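Lireck Getting Around – a little dataset of buses, trams and ferries

README, last tidied up in September

Hello! If you've ended up here you probably want to know how people get about in Lireck without a car, or you want some nicely shaped timetable data to practise on. Either is fine by me. I started this as a spreadsheet for visiting relatives, who kept ringing to ask which tram went to the harbour, and it grew.

What's in it

There are 27 routes in total, covering the city trams, the Zolutar buses that go out to the villages, the harbour ferry and the night services. Between them they call at 260 stops. Every stop has a name, the side of the road it's on, whether there's a shelter, and a note on step-free access where I've been able to check it myself.

The files are plain CSV and go like this:

routes.csv – one line per route, with its number, its colour on the map and who runs it
stops.csv – one line per stop, including the old name if it's been changed
times.csv – the big one, with every departure I could get hold of
fares.csv – singles, day tickets and the weekly pass, plus child fares
notes.txt – my own scribbles, unsorted, sorry

Times are in the 24-hour clock. Anything after midnight carries on counting, so a night bus at half past one in the morning is written 25:30. I know some people hate this, but it keeps the late services attached to the evening they belong to, and I got very tired of buses that seemed to arrive before they'd left.

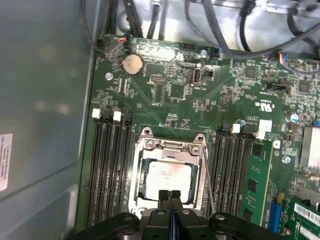 Stop names follow what's painted on the actual sign, even when the operator's website says something else. Swanepoel Square is the worst for this. The trams call it Swanepoel Square, the buses call it Swanepoel Market, and the ferry leaflet has it as Market Steps, even though the steps are a good walk down the hill! I've kept one entry for each and tied them together with the column called same_place.

How I gathered it

Mostly by riding about with a notebook, which I can recommend as a way of spending a wet afternoon. The tram times come from the printed timetables at the stops. The bus times come from the leaflets in the bus station, and where a leaflet disagreed with the board on the wall I went with the board. For the ferry I just stood on the quay and wrote down when it was meant to go.

The fares were copied from ticket machines. There's a transfer rule that catches visitors out: a single lets you change once within 30 minutes, tram to bus or bus to tram, but the ferry doesn't count and you'll have to pay again. It's marked in fares.csv under change_ok.

Loading it

Any spreadsheet will open the smaller files. For times.csv you might want something a bit sturdier, as my own laptop sulks for a while over it. The join you'll need most often is stop_id, which appears in both stops.csv and times.csv and never changes, even when a stop gets renamed.

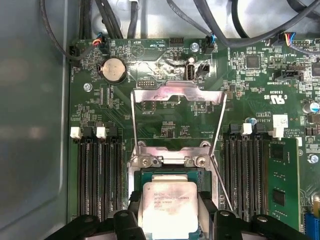 Things that are wrong or missing

The airport coach isn't in here. It's run by Narkix, who change the times so often that I gave up trying to keep pace.

Route 5 has a summer version that goes round by the beach, and I've only got the outward half of it. If you've got the return times, please send them!

Step-free notes are patchy on the eastern bus routes. A blank means I haven't looked, so please don't read it as a no. If you're planning a trip with a wheelchair or a pram, ring the operator first.

There's nothing about how late anything runs. These are the times on the timetable and the number 12 tram has its own ideas.

School-day extras have a y in the column term_only. I've left out the ones that only pupils can board.

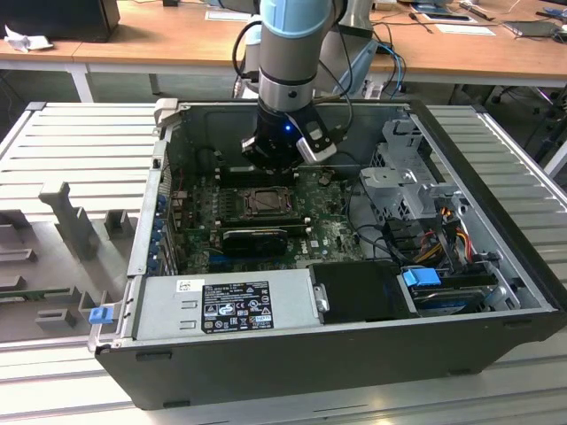
Robot arm and two-finger gripper over an open Dell desktop, with the processor socket open.

Using it and sending fixes

Do what you like with the data, including selling a map made from it, so long as you say where it came from and mention that it's unofficial. The operators haven't checked any of it.

Corrections are very welcome. The most useful kind gives me the stop_id, what I've written and what the sign says. I usually get round to them in the evenings, in one go, and then put up a new copy of the whole lot. Older copies stay in the folder called old, mainly for anyone comparing this year's ferry fares with last year's.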